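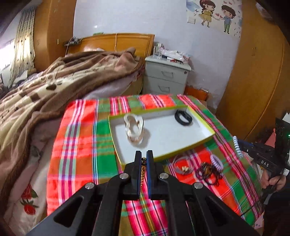
Greenberg House Residents' Group
Minutes of the May meeting, shared lounge, second floor

Present: residents of both wings, the house manager for the first two items. Apologies were received from the laundry group.

1. Minutes of the last meeting

Agreed with one correction. The quiet hour in the study room starts at 9 p.m., which had been written down as 8 p.m. The notice on the study room door already has the right time.

2. Matters arising

The window latch in the lounge has been repaired. The drain in the upstairs shower is still slow and the manager will call Parkonton again. If there is no visit before the next meeting, the manager will ask for a different firm.

The Zatisard vending machine was refilled but is still not giving change. It was asked that a note be taped to it until it is fixed. Agreed.

3. Hair accessories and other small items

This item was carried over from the last meeting. Hair ties and clips have been turning up on the bathroom sinks, in the dryer filters and between the sofa cushions. They have been going into a jar at the front desk, and the jar is full.

It was proposed that the small things be sorted on a table, using shallow trays or box lids in place of the jar, so that people can see what is there without tipping everything out. Claw clips and plain black bands would go in a lid. Coil ties would be kept separate from the thin ties, as they get caught up with each other. Beaded strands would be laid out flat.

There was some discussion about the tangled ones. One resident said that beaded ties should be pulled apart slowly over a tray, in case a string breaks and the beads roll. Another said that anything too knotted should be thrown out. It was agreed to try untangling first and to throw out only what is broken or has lost its stretch.

A plaid tablecloth was suggested as a bad background for sorting, as dark ties are hard to pick out against the stripes. Others thought it was fine and that the white inside of a lid was enough for the very small pieces. No change was made. The cloth stays on the table.

It was agreed that:
Found items will be set out for 2 weeks and then offered to anyone who wants them.
Coil ties and fabric ties will be washed in a mesh bag before they are set out. Clips will be wiped with warm soapy water.
Anything with a charm or beads will be held at the desk for 30 days, in case it was a gift.
Hair ties found in a dryer filter go straight in the trash.

A request to buy a wall rack with hooks was put off. The Trekar rack in the catalog costs $21 and several people felt that a cardboard lid does the same job. Residents were asked to save lids from shoe boxes or stationery boxes and leave them on the shelf by the mailboxes.

4. Bathroom shelves

Each resident has one shelf. Items left on the window ledge will be moved to the found items table. A question was raised about shared hairbrushes. The group did not think there should be any, and the brush in the downstairs bathroom will be removed.

5. Kitchen

The toaster crumbs tray needs emptying more often. The east wing will take this on until the summer break. The blue sponge is for dishes and the green one is for counters. A label will be put up.

6. Other business

A resident asked whether the found items table could also take single socks. Agreed for a trial, in a separate basket, with the same time limit.

Over 5 umbrellas are in the hall stand and do not seem to belong to anyone. Owners are asked to take them to their rooms. The rest will stay in the stand for general use.

7. Next meeting

Same room, 7 p.m., before the end of term. Items for the agenda should be left in the folder at the front desk.

The meeting closed at 8:15 p.m.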